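Ngozi Isah sets up benches for Torkley, a contract lab that handles small batches of liquid samples. I spoke with her in August about the part of the job most visitors walk past: the cloth, the tip racks and the lids.

"The table is ribbed aluminum," she said. "It's flat enough to bolt things to, but a tip that lands in a groove stays in the groove. So we put a cloth over it."

The cloth is pale blue and is replaced on a schedule set by her colleague Noboru Imai. She does not iron it. A crease matters to her only when it runs under a rack.

"A rack has to sit flat on all 4 corners. If one side is up, the tips lean, and you feel it when you pick one."

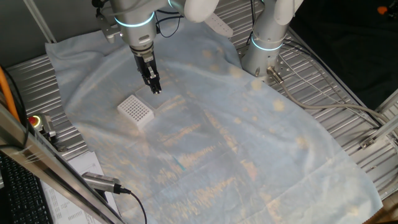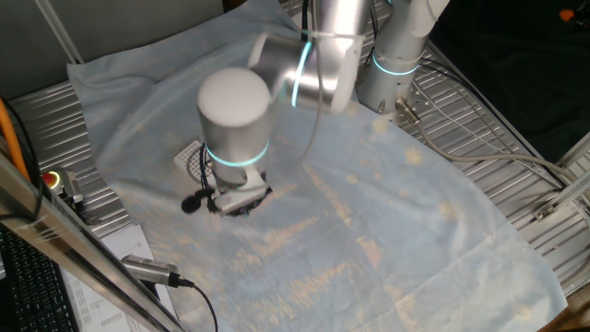
Pale blue cloth over the ribbed table, with a white rack on it.

Isah's order of work is fixed. The cloth goes down first and is smoothed outward by hand. Racks follow, then lids, and anything round goes last.

"Round things roll toward a fold. You learn where your folds are."

Lids are laid flat on the cloth and never stacked. She tried stacking for 2 months and went back - the clear ones stick together and pick up lint from each other.

I asked about stains. Imai wanted a cloth retired at the first mark, and Isah argued for keeping it until the weave thins. They settled on 3 washes after the first mark, logged on a sheet by the door.

"The sheet is up to line 637," she said. "It needs a new column for which side was up."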